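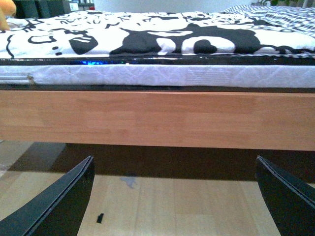 White mattress with quilted stitching, light wooden bed frame.

Wanted: poor sleepers who don't believe in sleep cures

Every few months somebody sells the country a new way to nod off. Magnesium, mouth tape, a special tea, no tea. Most of it is tried on people who already want it to work, and then we are all told it works.

Wellside is looking for 190 adults in and near Mundby who would rather see some proof. You will keep a plain paper sleep diary for 6 weeks. Half of you will be given a bedtime routine to follow. The other half will carry on as normal, grumbling included. We have no product to sell and no great hopes for the routine.

You should be over 18, sleep badly at least three nights a week and not work nights. If you take sleeping tablets, ask your doctor first. Please don't apply if you swear by your current method, whatever it is.

There are 8 short visits to our rooms above the Nillach bakery, all after 5 pm. Travel is paid on the day. You can stop whenever you like and needn't say why. The results will be published either way, including if they are dull.

To apply, write to Hedvika Vávra at Wellside, or ring on a Monday and ask for her. Places close at the end of June.

14 shares
3 comments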